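# 자주 묻는 질문: 로봇이 집안일과 작업장 잡일을 할 수 있나요?

Stivmont 로봇 작업 안내 페이지입니다. 문의가 많은 내용을 정리했습니다.

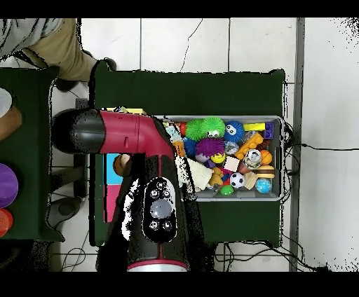 ## 장난감 정리

### 통에 든 장난감을 종류별로 나눌 수 있나요?

일부는 됩니다. 축구공이나 블록처럼 모양이 뚜렷하고 겉에 드러난 물건은 비교적 잘 집습니다. 장난감이 가득 든 통에서는 물건끼리 서로 가리고 눌러서 난도가 크게 올라갑니다. 돌기가 난 공, 곰 인형, 햄버거 모형, 각진 블록이 한 통에 섞여 있으면 물건마다 잡는 방법을 바꿔야 합니다.

Stivmont에서 Dremadar 프로그램으로 장난감 집기를 100회 시도했을 때 78회 성공했습니다. 한 번에 하나를 집어 통 밖에 내려놓으면 성공으로 쳤습니다. 제자리에 맞게 분류했는지는 이 수치에 들어 있지 않습니다.

### 어떤 물건에서 실패가 많나요?

- 작은 공: 집게가 닿는 순간 굴러갑니다.
- 봉제 인형과 천: 눌린 모양에 따라 잡을 곳이 달라지고, 옆 물건까지 딸려 올라오기도 합니다.
- 통 벽에 붙은 물건: 집게가 들어갈 틈이 없습니다.
- 반짝이는 캔: 깊이 측정값이 자주 비어 위치가 어긋납니다.

블록은 성공률이 높은 편입니다. 다만 두 개가 나란히 붙어 있으면 하나로 인식하는 일이 있습니다.

### 사람보다 빠른가요?

느립니다. 같은 통 하나를 비우는 데 로봇은 194분이 걸린 적도 있습니다. 중간에 멈춰서 다시 시작한 시간까지 합친 기록입니다. 어른이 손으로 하면 몇 분이면 끝납니다.

## 다른 집안일

### 빨래는 갤 수 있나요?

수건처럼 네모난 천을 펼쳐 놓은 상태에서 접는 것은 가능합니다. 뭉친 빨래 더미에서 옷을 꺼내 펴고 개는 작업은 아직 안정적이지 않습니다. 양말 짝 맞추기는 지원하지 않습니다.

### 설거지나 식탁 치우기는요?

빈 컵과 접시를 정해진 위치로 옮기는 정도입니다. 음식이 남은 그릇, 유리잔, 칼은 작업 대상에서 제외하고 있습니다. 물을 쓰는 작업도 현재는 하지 않습니다.

### 바닥에 떨어진 물건도 줍나요?

작업대에 고정된 팔은 손이 닿는 범위 안에서만 움직입니다. 바닥 정리에는 이동형 장비가 필요하고, Awan 이동 받침대는 아직 시험 단계입니다. 문턱, 전선, 의자 다리가 많은 집에서는 쓰기 어렵습니다.

## 작업장에서 쓰기

### 부품 분류에는 바로 쓸 수 있나요?

가정보다는 조건이 좋습니다. 부품 종류가 정해져 있고 상자 위치와 조명이 일정하면 결과도 고르게 나옵니다. Drurkel 분류대에서는 부품 2종을 나누는 작업부터 시작하기를 권합니다. 종류를 늘릴 때는 한 번에 하나씩 추가해 주세요.

### 사람이 옆에 있어야 하나요?

네. 담당자가 정지 버튼에 손이 닿는 곳에 있어야 합니다. 팔이 움직이는 동안 작업대 위로 손을 뻗지 마세요. 어린이와 반려동물은 작업 구역에 들어오지 못하게 해야 합니다.

### 물건을 떨어뜨리면 어떻게 되나요?

떨어진 위치가 카메라에 보이고 팔이 닿으면 다시 시도합니다. 세 번 연속 실패하면 멈추고 알림을 보냅니다. 작업대 밖으로 나간 물건은 팔을 정지시킨 다음 사람이 주워야 합니다.

## 도입과 문의

### 지금 가정용으로 살 수 있나요?

판매하지 않습니다. 현재는 기관과 사업장을 대상으로 시연만 하고 있습니다. 가정용 출시 일정은 정해지지 않았습니다.

### 우리 물건으로 시험해 볼 수 있나요?

11월 시연부터 가능합니다. 한 손으로 들 수 있는 물건을 가져오시면 됩니다. 액체가 든 용기, 날카로운 물건, 깨지기 쉬운 물건은 받지 않습니다. 시험 중 흠집이 날 수 있으니 아끼는 물건은 피해 주세요.

### 결과 자료를 받을 수 있나요?

시도 횟수, 성공 횟수, 정지 사유를 표로 드립니다. 영상은 신청서에서 따로 선택하셔야 제공됩니다.

최종 수정: 2023년 10월 31일 화요일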